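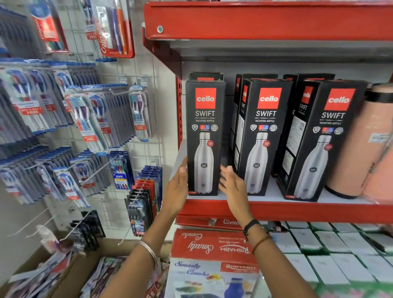 Zwei Hände an einer Schachtel im Regal: Darin steckt eine Trinkflasche aus Edelstahl, so zeigt es das Bild vorne.

Warum bleibt der Tee in der Flasche warm?

Vielleicht hast du im Laden schon einmal solche Schachteln gesehen. Auf dieser steht »Vacusteel Bottle«. Das ist Englisch. »Bottle« heißt Flasche, und »steel« heißt Stahl. Und »Vacu«? Das kommt von dem Wort Vakuum. Ein Vakuum ist ein Raum, in dem fast gar nichts ist, auch fast keine Luft.

Wie ist so eine Flasche gebaut?

Eine Vakuumflasche besteht eigentlich aus zwei Flaschen. Die kleinere steckt in der größeren, und oben am Hals sind beide fest verbunden. Zwischen den zwei Wänden ist ein schmaler Spalt. In der Fabrik wird die Luft aus diesem Spalt herausgepumpt. Danach wird er dicht verschlossen.

Wärme wandert gern. Wenn du deine Hand um eine Tasse mit Kakao legst, wandert die Wärme vom Kakao durch die Tasse in deine Hand. Dafür braucht sie einen Stoff, zum Beispiel Porzellan, Metall oder Luft. Im leeren Spalt findet sie fast keinen Stoff, und darum kommt sie nur sehr langsam hinaus. Ein kleiner Teil geht trotzdem verloren, am meisten oben beim Deckel.

Und warum bleibt Kaltes kalt?

Das ist derselbe Grund, nur umgekehrt. Im Sommer möchte die Wärme von draußen in das kalte Wasser hinein. Auch auf diesem Weg muss sie am Spalt vorbei. Der Flasche ist es also egal, ob du Eistee oder Suppe einfüllst. Auf der Schachtel findest du dafür ein rundes Zeichen in Rot und Blau, und dabei steht »24 Hours«, das sind 24 Stunden.

Was sagt die kleine Zahl 750?

Unten in der Ecke der Schachtel steht 750. Bei Flaschen meint man damit meistens Milliliter. Tausend Milliliter sind ein Liter, also sind 750 Milliliter drei Viertel von einem Liter. Das reicht für drei große Gläser.

Warum stehen die Schachteln so gerade?

Im Regal schaut bei den Schachteln vorne die Seite mit dem Flaschenbild zu dir. So erkennst du schnell, was du kaufen kannst. Hinter ihnen stehen noch andere. Wenn du eine Schachtel angeschaut hast, stelle sie bitte wieder aufrecht zurück.

Ein Versuch für zu Hause

Du brauchst eine Vakuumflasche, ein Glas mit Schraubdeckel und ein Thermometer. Fülle in beide gleich viel warmes Wasser aus dem Hahn und mache die Deckel zu. Miss nach einer Stunde und dann noch einmal nach drei Stunden. Schreibe die Zahlen in eine Tabelle. Welches Wasser ist wärmer geblieben? Im Dezember kannst du beide auch auf den Balkon stellen, dann sieht man den Unterschied früher.

Text: Finlay MacLeish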